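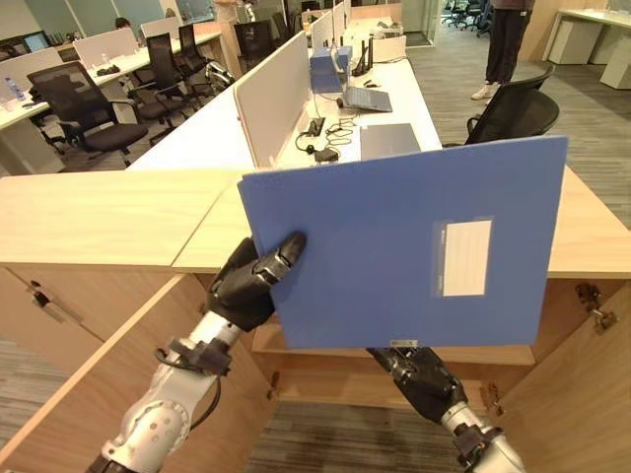

Gesimar two-hand filing package: gallery

23/07/2020 | By the Osteten equipment desk
Filed under: Office Automation, Product Reviews
40 shares | 6 comments

Gesimar sells its filing package as an add-on for humanoid platforms that already have two arms and multi-fingered hands. The package covers grasp planning for folders, document cases and box files, plus a set of routines for cabinets and low shelves. It does not include the robot. The version reviewed is the standard license, priced at 686 per month per robot, with a one-time setup charge of 3854.

We ran it in an open-plan office on ordinary furniture. The cabinet was wood-grain with hinged doors, and the floor was carpet tile. No fixtures were added and no markers were placed on the items. Head and wrist views are both recorded by the package, and the gallery uses both.

Setup takes most of a day. The cabinet has to be measured and entered by hand: shelf height, door swing, clear depth. Pleton, the configuration tool, accepts these in millimeters only and rejects a cabinet file with any field left blank. The smallest shelf opening it will accept is 550 mm wide. Narrower units need the one-hand routine, licensed separately.

Wrist view with a finger against the side of a blue case, close to a small chrome tab on the seam. Smooth plastic is the harder surface for the planner. The default grip force is set low for paper folders and should be raised in Pleton before any rigid case is handled. The setting is stored per item class, so it has to be entered only once.
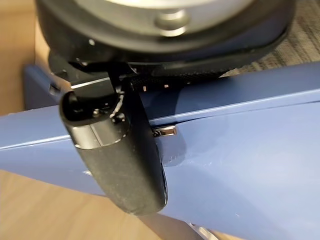

Low shelves and floor clearance

The package treats any shelf below knee height as a separate zone with its own approach. Foot position is fixed before the arms move. The planner then checks the hand path against the legs and feet of the robot as well as against the furniture. This check can be turned off. We left it on throughout.

Clearance is the main limit on this kind of work. The hand is wide behind the fingers, and the housing needs more room than the fingertips do. The manual gives a figure for the fingertips alone, and buyers should ask Gesimar for the housing figure before measuring a cabinet.
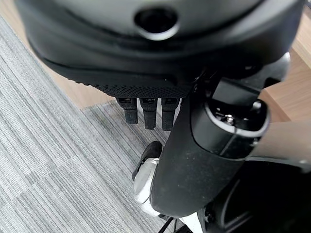

Wrist view, fingers pointing down over striped carpet tile, with a black foot piece below.

Cable routing deserves a check at the same stage. The package has no model of loose cables, whether they belong to the robot or to the office. The manual mentions this in one line, in the appendix. We would move it to the setup chapter.

Pleton logs each routine as a plain text file with one line per step. The logs are readable without the tool and can be copied off over the network. Log files from December and earlier firmware use a different column order, and the converter supplied with the package handles them correctly.
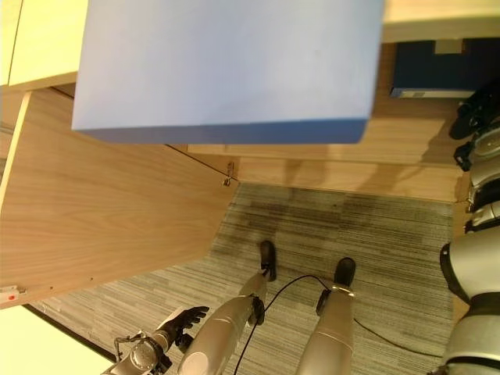 Phùng
Equipment reviewer, Osteten

Head view looking down at the cabinet, the carpet and both feet, with a light blue box against the wood-grain panel. For a box this broad, the head camera loses part of the shelf behind it, and the wrist cameras become the better source. Pleton lets the operator set which view has priority for each zone. The factory setting is head first everywhere. Wrist first is the more sensible choice for low shelves.

Support is by email. The license renews monthly and can be moved to another robot of the same model without a second setup charge.

Tags: humanoid, filing, grippers, Gesimar, Pleton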